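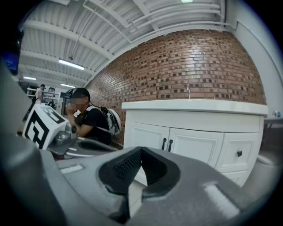
Hurnmont 静修院的安息日从傍晚点灯开始，到次日天黑为止。第一次来的客人问得最多的是：哪些东西可以带进来，哪些东西要放在外面。我们的做法是按用途分，不按大小和价钱分。一个印着黑色方块图案的白色立方体，如果只是拿来当镇纸，可以留在桌上；灰色的手持夹具属于工具，安息日期间收起来，不拿在手里。拿不准的物品，请在点灯前问前台，点灯以后前台不办理寄存。

以下是客人常问的问题，每年十二月更新一次。

一、我不是犹太人，可以来住吗？

可以。静修院接待任何愿意遵守院内作息的人。参加祷告和学习都是自愿的，不参加的客人可以留在房间、图书室或院子里。我们不向客人传教，也请客人不要在院内向别人传教。

二、点灯时间怎么知道？

每周的时间贴在正门内侧和餐厅门口。冬天点灯早，有时下午四点多就开始，从外地来的客人请把路上的时间算宽一些。点灯之后到达的客人仍然可以入住，但不办手续，手续等安息日结束后再补。

三、安息日期间能用手机吗？

公共区域不能用，包括餐厅、祷告厅、图书室和院子。在自己房间里用不用由客人决定，请调成静音。需要随时接听医院或家人电话的客人，请提前告诉我们，我们会安排靠近侧门的房间。

四、灯和暖气怎么办？

公共区域的灯由定时器控制，请不要去碰开关。暖气整晚开着。房间里的床头灯有一个可以转动的罩子，想让房间暗下来，转罩子就行，不用关灯。

五、可以拍照或录音吗？

安息日期间都不可以。平日里拍院子和建筑没有问题，拍人之前要先征得对方同意。学习课的录音由静修院统一做，课后放在 Gavum 资料库里，住过的客人可以申请账号。

六、餐食是什么样的？

厨房只做奶类和素食，不做肉。外带食物请不要拿进厨房和餐厅，密封的零食可以放在房间里。星期日以外的早餐一律自取。有过敏的，请在预订时写清楚，到了之后再说往往来不及换菜。

七、住一晚多少钱？

单人房每晚 173 元，含晚餐和早餐。双人房每晚 300 元，两个人合计。学生和六十五岁以上的客人可以申请减免，不需要证明，在预订表上勾选即可。安息日期间不收钱，也不找零，费用请在点灯前付清。

八、图书室的书可以借走吗？

不可以带出院子，可以带回房间看。藏书有将近 1,000 册，多数是经文注释和祷告书，也有一部分其他宗教的书。旧得不能再用的祷告书请不要扔，放进门边的木箱，我们会集中安葬。

九、Orellana 学习小组是什么？

这是在静修院里活动的一个读经小组，读当周的经文段落，一般读得很慢，一次课有时只读几节。用中文讲，原文会念一遍。没有基础也能听，开头有一小段时间介绍上一周读到哪里。不用报名，迟到了从后门进，坐后排。

十、祷告时要穿什么？

没有统一要求，衣服能盖住肩膀和膝盖就行。男士进祷告厅要戴帽子或小圆帽，门口的篮子里有备用的，用完放回去。披肩也有备用的，会用的人自取，不会用的可以问旁边的人。

十一、可以带孩子吗？

可以。孩子在祷告厅里走动、说话都没有关系，哭得厉害时请带到隔壁的小厅，那边也能听见祷告。玩具可以带，会发声发光的请在点灯前取出电池。院子里的水池没有围栏，小孩子要有大人跟着。

十二、怎么过来？

从 Drultley 车站步行过来，沿河走，过第 2 座桥以后左转，看见石墙就到了。院门在安息日期间不上锁，门铃是断电的，请直接推门进来。开车的客人请把车停在墙外，点灯以后到次日天黑之前不要在院内发动车子。

十三、预订后可以取消吗？

入住前一周取消，全额退款；之后取消，退一半。因病取消的全部退还。安息日期间收到的取消邮件，我们等天黑以后才会看到，按邮件发出的时间计算。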